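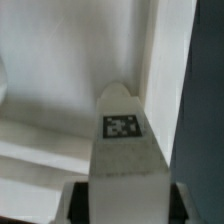 3.2 Collecting demonstrations by hand

So, how do you get a robot to learn a chore? We went with the most boring answer we could find: you do the chore yourself, holding the same gripper the robot will use later, and you do it a lot. Over one January we recorded 3,309 demonstrations this way, and I did more of them than I care to admit (my thumb still clicks).

Our handheld rig, which we call Pilach, has the same fingers and the same wrist camera as the arm. I wanted it that way from the start, and Juraj Michalík, who built it, took some convincing. His first version had a nicer trigger and shorter fingers, and it felt great! But then the policy saw one hand during training and a slightly different one on the arm, and it kept stopping short of whatever it was supposed to grab. We threw those recordings out and started over with matched fingers.

Figure 4. Wrist camera view of a gripper finger with its square tag, below the rounded tip. The picture is soft, but the black and white cells of the tag can still be told apart.

The tag does one job for us, and that's telling us how far open the gripper is. We find its corners in each picture, work out where the finger sits relative to the camera, and turn that into a single opening value. No encoder, no extra cable. If we lose the tag for 6 pictures or fewer we fill in the gap with a straight line, and if we lose it for longer we drop the whole demonstration. That rule cost us 146 recordings, most of them from drawer tasks where my own sleeve got in the way (I now roll them up, like a baker).

A word about dirt. Fingers pick up scuffs and smudges, and we argued for a while about whether to wipe them down before every session. In the end we left them alone. I like that the policy gets used to a hand that looks handled, though I should say we never ran a clean comparison, so please take that as a hunch.

3.3 Remote control as a second source

Some tasks just don't work with a handheld rig. Anything where the arm has to reach around a corner is a problem, for instance, since my elbow bends in ways the arm's doesn't. For those we used Brullmont, our remote control setup, and collected another 400 demonstrations. It's slower and a lot more tiring. You also move differently: with Pilach I swoop in and grab, and with Brullmont I creep up, pause, fuss with the angle and only then close the fingers.

We worried that mixing the two styles would confuse the policy, so each demonstration carries a label saying which setup it came from. At test time we always ask for the handheld style. On reaching tasks the arm still creeps a little as it nears the object, and we come back to that in Section 5.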